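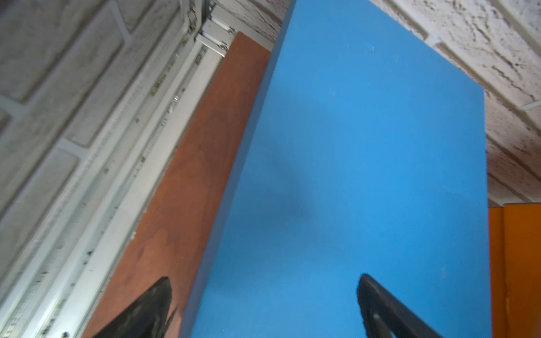
Preparing and Painting a Flat Board for a Notice Panel

Rautiainen Community Workshop
Last revised 2021-03-23

These instructions apply to members who are making or repainting a notice panel in the main workshop. Members who have not completed the tool induction should speak to Arlo Yazzie before starting.

Before you begin

Reserve a bench at the front desk. Boards may be left on the drying rack overnight, provided that each one carries a label with the member's name and the date of the last coat. Unlabeled boards are moved to the store room.

You will need a sanding block, 120 and 220 grit paper, a lint-free cloth, wood filler, primer, a foam roller and tray, a small brush for the edges, and the finish paint.

Sanding and filling

1. Check both faces for dents and raised fibers. Choose the better face as the front and mark the back in pencil.
2. Fill any dents slightly above the surface. Follow the drying time on the filler container.
3. Sand the whole face with 120 grit, using long strokes and light pressure. Round the corners very slightly, as paint does not hold well on a sharp corner.
4. Remove all dust with the cloth, including dust on the edges.

Priming

Stir the primer thoroughly. Brush the edges first, then roll the face. Cut edges absorb more than the face and usually need a second coat. When the primer is dry, sand lightly with 220 grit and wipe the board again.

Painting

Apply 2 thin coats of finish paint. Roll in one direction for the first coat and across it for the second. Do not go back over an area that has begun to set, or the roller will leave marks. Keep the workshop near 70 degrees Fahrenheit while the paint dries.

Small specks in a dry coat can be sanded out with used 220 grit paper and touched in. If the specks cover a wide area, sand the full face and apply another coat.

Cleaning up

Scrape leftover paint back into the can before washing the tray. Rollers are washed in the utility sink only. Solvent-based products are not permitted in the building.

Questions about materials should be sent to Sointu Kuusisto. Requests for hanging hardware are handled separately; see Mounting Panels on Masonry Walls.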